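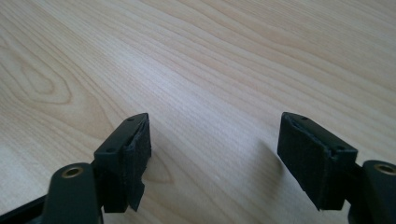
Bench notes, Wevusia room, March

1. Surface. Light wood-grain top, pale beige, fine close grain, one oval knot pattern towards the left. Wiped down at 14:00 with the Patonier cleaner, 2 passes. Keep this top for the folding work; the grey knit reads well against the colour. The Stilier mat goes back on the shelf.

2. Garment. Light grey knit, heathered, sweatshirt or jersey weight. Small white round mark on the right side, could be a logo. Taken up by the edge, the cloth bulges into a rounded mass and falls away towards the table on the right.

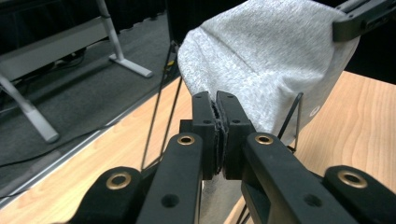
3. Still to do. Fold to the Guzmán card, sleeves in first, then hem to collar. 12 repeats. Note the finished width each time in centimetres. Lint roller is nearly out, order more.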